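Mirer Robotics Short Course, Unit 4 Handout
Showing the robot the job: teleoperation and hand guiding
Revised June 18, 2019

Picking up where we stopped last time. I had just finished complaining about hand-written motion scripts, and a few of you wanted to know what we do in their place. Well, we show the robot. Somebody does the job through the robot's own arms, we record everything, and the recordings become the training set. This unit is about how to do the showing well, and I'm going to spend most of it on one kitchen job (bottles, a counter, a fridge drawer), as it has nearly every problem I want you to meet before the July lab.

1. Two ways of showing

Hand guiding first. You put the arm in a floaty, gravity-compensated mode, grab it by the wrist, and push it through the motion. I love this for teaching a single pose or a short path, and for a single arm with a simple gripper it may be all you ever need. The trouble starts with fingers. Try moving a wrist and closing a multi-fingered hand at the same time while your own body stays out of the camera view! I've tried it many times on our old Pollock arm and my elbow is in half the recordings.

Then remote control, or teleoperation. You stand off to one side, wearing gloves and a headset or holding a pair of controllers, and the robot copies you. Your hands are free of the hardware, both arms can move together, and the camera sees what it will see later when the policy is running. You pay for that with feel. Unless you have force feedback (we don't), you are judging contact by eye, and your eye is looking through a camera on the robot's head.

Most of this course uses the second way. We'll come back to hand guiding in Unit 6, for calibration.

2. The counter-to-drawer job

The job as written on the task card: take a bottle from the counter, put it in the open drawer, let go, bring the hand clear. Four lines on a card. Beginners read it and think the letting go is the easy part, and then I watch them spend a whole afternoon on it.

Before you start an episode, get the hand up and open, with the thumb well away from the fingers. I call this the ready pose and I'm a bit of a nag about it. If every episode starts from a different hand shape, the model has to learn all those different starts too, and you haven't given it enough data for that.

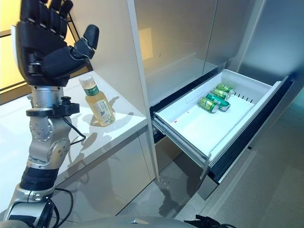 Figure 4.1. Hand raised near the bottle, drawer open, cans already inside.

Notice how the bottle stands close to the front edge of the counter. For your first episodes I'd like that too. The hand can come in from the front or the side without the forearm scraping along the countertop. Once you're comfortable, start moving the bottle back and sideways between episodes, a little at a time. A set where the bottle is always in the same spot will train beautifully and then fall apart the moment your lab partner sets it down somewhere else.

The cans matter too. An empty drawer is a different job from a drawer with things in it, so write down which one you're recording. Please don't tidy up the cans halfway through a session (I know, I know, it's tempting).

3. Working deep in the fridge

Reaching into a compartment is where people lose their nerve. There's a shelf over your hand, a rack under it, neighbors on both sides, and the robot's own fingers hide the thing you're trying to grab. My advice is to split the reach into two moves. Line up outside first, with the wrist already turned the way you'll want it for the grasp, then go straight in. Turning the wrist once you're inside is how bottles get knocked over.

Slow down for the last bit, but don't stop. Long pauses get into the recordings and the policy learns to hover there, forever undecided, which is very funny the first time and less so after that. If you need to think, think outside the door.

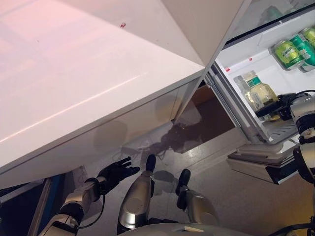
And keep an eye on the arm that isn't doing the work! New operators forget they own two. They lean into the reach with one hand, the other drifts along in sympathy, and before long it's nudging a cabinet. Pick a parking pose for the idle arm, hand open and away from surfaces, and go back to it whenever you notice a drift. The recorder stores both arms on every tick whether you care about both or not, so a wandering left arm is data, and the model will copy it faithfully.

Cable slack belongs here as well. Run both arms slowly through their full range before you record anything, and watch the loops at the wrist and elbow. A loop that's fine over the counter can catch on a drawer front.

4. How we log it

Our recorder, Sosamby, writes joint positions, finger commands and camera streams at 50 ticks per second. A tidy counter-to-drawer episode is 521 ticks, going by my own reference run, so a bit over ten seconds. Yours will be longer at first. That's fine! I would much rather have a slow, smooth episode than a fast one full of corrections.

Mark each episode the moment it ends: keep, keep with a note, or throw out. Throw out anything with a dropped bottle, a lost tracker or a collision. Keep with a note if you missed the first grasp and recovered cleanly, and say so in plain words. Recoveries are useful. The Stiltilley set that you'll train on in the lab has nearly 3000 episodes, and the ones I go back to most are the recoveries.

5. Two hands, one bottle

With the bottle in the hand, your attention should move to where it's going. A tilted bottle is no problem over the counter, but check the tilt again before you go down into the drawer, and remember that the base hangs lower than your grip. I aim with the base of the bottle and ignore my fingers completely.

What should the second hand be doing all this time? There are two camps. I park it. Others like it low and open near the drawer, ready to steady things, and on last year's feedback sheets the other camp made its case.

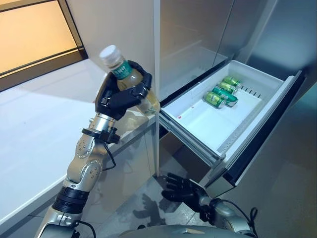

One student wrote that parking the free hand had made her episodes cleaner but her policy worse, as the model never learned what to do when the drawer started to slide shut during a placement. She wanted a third of the set recorded with the second hand on guard, and thought the handout should say so.

I've come around to about half of that. If your drawer slides on its own, yes, record some episodes with the second hand on guard, and put them under their own task name so we can train with and without them. If your drawer stays where you leave it, park the hand and save yourself the sore shoulder.

6. Before the lab

Read the Sosamby setup sheet and do the glove calibration at least once on your own. Then record 6 practice episodes of the counter-to-drawer job, with the bottle moved between each one, and bring the files with your keep or throw-out marks filled in. We'll swap files and mark each other's, so don't delete the bad ones. Glove sizes are on the shelf by the door, and the small pair has a sticky left thumb, so check it before you calibrate.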